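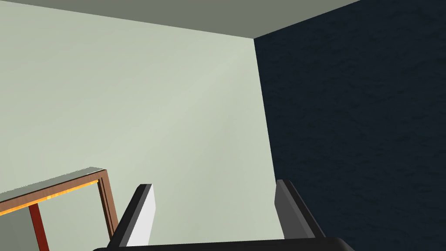
A pale green wall and a navy-blue one under a gray-green ceiling.

Choosing a wall color for a small room

Many readers have written to us since May, asking how to choose a paint color for a room which gets little daylight. Najwa Hakim from our Gramolska office has painted many such rooms, and I asked her to share how she works.

Her first advice is to wait. People often buy the paint on the same day when they see the color card, and the card is always smaller than the wall. A color that looks calm on paper can become strong when it covers four walls. She paints a sample on a piece of cardboard, 30 centimeters on each side, and moves it through the room for 8 days. In the morning it stands near the window, in the evening under the lamp.

Green is difficult in this respect. With a warm bulb it turns a little yellow, and with a cold one it can look like a hospital. Najwa prefers to choose the bulb first and the paint after – most customers do it in the opposite order.

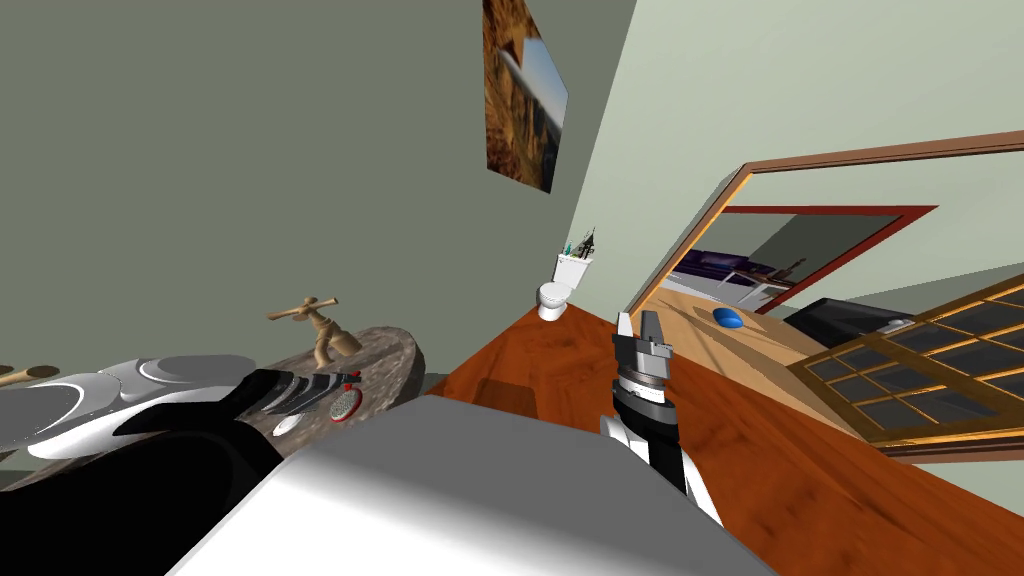 The second question is the finish. A matte paint hides small faults in the plaster, but it is harder to clean. In a kitchen or a bathroom she takes a satin finish, also for the ceiling. Between two coats she leaves one full night, even when the can promises that four hours are enough.

As for the quantity, please measure before you order. Last spring the Flores team painted the stairways of three houses, 2442 square meters in total, and they had to order the same shade again from a later batch. The difference could be seen in the corners. It is better to buy one can more and keep it closed.

Our Pluslow sample set is again in stock, order number 809. Members of the Hutus club can borrow it free of charge for two weeks. Please return the cards clean – the last set came back with fingerprints in three colors.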